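Print this page
E-mail this page

Robot arms coming onto our packing bench – what should we be asking before we agree to anything?

Posted in Workplace changes, Saturday

I work at Makden, on returns and repacking. Household goods come back from the shops, we sort them, check them over, put the bits back with the right set and send them out again. Plates, tubs, lidded containers, kids' play food, whatever turns up. There are 12 of us on the bench across two shifts, mostly part-time, and a fair few have been there longer than the roof has been leaking.

Management has signed up with an outfit called Jiken to put two-armed stations on the bench. The arms run on software called Skoltik and there's a trial station going already.
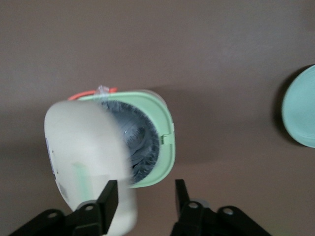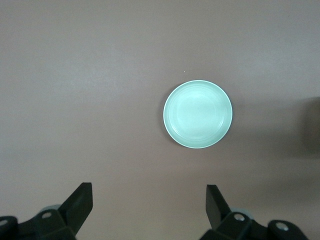
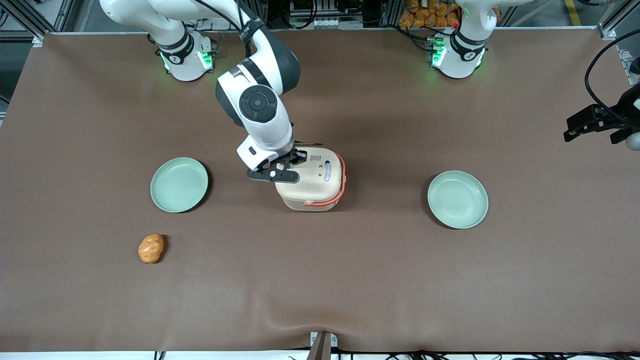

Trial station at Makden. Both arms are in the last one, with the plates and the cream container.

We were shown this at a toolbox meeting and told it would "take the repetitive work off us and free us up for higher value tasks". I have asked twice what the higher value tasks are. The first time I was told they were being scoped. The second time I was told it was a good question.

My trouble is I don't know enough to argue with any of it. The table they're using has two green plates, one container and a toy spud on it. My table on a Monday morning has a cage of mixed returns tipped out on it, half of them in bags tied so tight you need scissors, and the odd one with somebody's lunch still inside. I've tried to make this point and got told the system learns. Maybe it does. I'd like to know what it has learnt so far and how long that took, and I can't get a number out of anyone.

What we do have in writing is one page. It says the bench did 1034 sets in the comparison week and that the station "will be expected to support this volume". Support is doing a lot of work in that sentence. It also says two of us will be retrained as station attendants, no mention of pay grade, and that the rest will be "redeployed according to need". The trial is meant to go for eight weeks and then there's a decision, though it doesn't say who makes it or what they'd be looking at when they do.

I'm not against machines. We got a strapping machine a few years back and I would fight anyone who tried to take it away. My wrists are not what they were, and if this thing really could do the lids for me I'd shake its hand. But I've also sat through the scanner rollout, the new scanner rollout and the going back to the old scanners, so forgive me for wanting more than one page.

Specific things I'd like help with:

What is fair to ask for before the trial ends, and who do we ask, our boss or Jiken?

How do you compare a robot station with a person on a bench without being had?

If I'm one of the two attendants, what does that job look like by the end of a shift? Nobody at our place has done it.

We don't have much of a union presence at our site, a couple of members and a noticeboard. Any help appreciated, from people who've been through it by preference.

3 answers

Answer 1 (marked helpful by the poster)

I went through something close to this at a different company, at the Fujimoto Street depot, so take it as one person's experience. Ours was also picking and repacking, also with a contractor in the middle, and also started with a very tidy table.

Start with the comparison, as that's where they'll get you if they're going to. Your 1034 figure is only worth something if you know what was counted. Was it finished sets that passed the check? Did it include the nasty ones that had to be untied, wiped down, or sent to the damaged cage? At ours the human number was everything that left the bench, and the machine number was everything it was given, and what it was given had been sorted beforehand by one of us. So there was a person upstream of it doing the hard half of the job and her time was booked to "inbound". On paper the station looked fairly good. I don't think anybody set out to lie, it was just that each line of the spreadsheet had a different person looking after it.

So ask for these in writing, and ask your own boss. The contractor owes you nothing and will refer you back anyway.

Who feeds the station, and whose hours are those?

How many times in a shift does a person have to step in, and what for? They'll have this logged. If they tell you they don't log it I'd be very surprised.

What happens to items it can't do? Ours went in a red tub, and the red tub was emptied by the late shift, who hadn't been told about it until it was full.

Can it be run for a full shift on a normal cage, unsorted, with your people watching? This was the one that shifted things for us. They put it off twice. When it finally happened it did all right on rigid boxes and plates, slow but all right, and was hopeless with anything in a soft bag. That was useful to everybody. The plan changed to rigid goods only and they stopped talking about replacing the whole bench, at least in front of us.

Now the attendant job, which I did for five months. I'll try to be fair about it. It's easier on the wrists and the back, no question. I stopped strapping my thumb. What I hadn't counted on was the standing about. You can't go and do something else, since it might want you, and you can't settle into a rhythm either as it wants you at random. A lid half on, a plate turned the wrong way, something slid off to where it couldn't reach. You put it right, you press the button, you go back to watching. I found a full shift of that more tiring than packing. Some of the others liked it fine, and one bloke loved it and ended up fixing the thing himself, so it depends who you are.

Two things I'd push on hard. One is rotation, so no one does attendant for more than half a shift. We got that eventually and it should have been there from the first day. The other is grade. If you're clearing faults, logging them and deciding what goes in the red tub, you're doing more than packing and it ought to be written down as a different job before you start. We let it go until "after the trial" and then the trial was extended, and extended again. As far as I know it's still a trial.

Also, the thing about talking to each other. With the bench full we used to have a good yarn across it and that's how the new ones picked up what was what. With a station at one end and people spread around it, that dried up. I can't tell you what to ask for there. I only mention it as it's the bit I missed.

Answer 2

With respect I think people get too worked up over this. If it can't do the job it will be gone in a few months, and if it can then you're not going to stop it. Learn to run it, put your hand up early and get your name on the attendant list. Same thing happened with forklifts.

Answer 3

Slightly different angle. I do safety and consultation stuff for a living (warehouse side) and I'm wary of the "it'll sort itself out" view. It can sit there half working for years and people just bend their day around it.

In most places your employer has a duty to consult workers on changes that affect health and safety, and bringing in machinery that people will work beside would normally fall under that. The details depend on your state and on your award or agreement, so look those up or ring your regulator's advice line. They'll take the call from an ordinary worker, you don't need to be a rep. A toolbox meeting where you were shown some pictures might be called consultation by your boss. I'd be asking whether anyone was invited to say anything back, and whether it was noted.

Things I would want to see:

The risk assessment, for your bench, with your goods. A generic one from the contractor doesn't cover it. People have to reach in to fix things, so it should say what state the arms are in when a hand goes in, how you know they're in that state, and who is allowed to do it.

Training records for the attendants, and somebody trained on each shift. I've seen sites where the only person who knew the restart procedure worked mornings.

What the cameras pick up. A lot of these set-ups have cameras looking at the table. Ask if your hands and voices are being recorded, how long it's kept and whether it can be used for performance management. Get that answer on paper. It may well be harmless, but "may well be" isn't an answer.

I'd also want to know what the decision will be made on. Eight weeks with no stated pass mark means that whatever happens can be called a success. Ask for the pass mark now while no one knows the result. If they won't give you one, I'd draw my own conclusions.

On the redeployment wording, "according to need" commits them to nothing at all. Ask whose need. Ask if hours are guaranteed for the part-timers, who are usually the ones whose shifts get thin without anyone being sacked. Two union members and a noticeboard is more than some sites have, so get those two to ring the organiser this week, before the trial gets any further along.

The lids are worth raising too, by the way. If sore wrists are a known problem then there's a case for sorting that out whichever way the trial goes. A better bench height and a decent lid press would cost a fraction of those arms.

Comment from the poster

Thanks, the first and third especially. I've asked for the fault log and the pass mark. So far I've been told they are both good questions. We've had one win, the boss has agreed to an unsorted cage in January, which is a fair way off and after the decision is due, by my reckoning. I've pointed that out as well. Will come back if I hear anything.

Related questions

Contractor wants us to train their software on our breaks, is this allowed?
Roster changed after new conveyor went in, part-time hours cut
Old scanners versus new scanners, anyone gone back?
Can I refuse to wear a tracking badge in a warehouse?
Repetitive strain from lids and jars, what has worked for you
How long can a "trial" go on for?

Print this page
E-mail this page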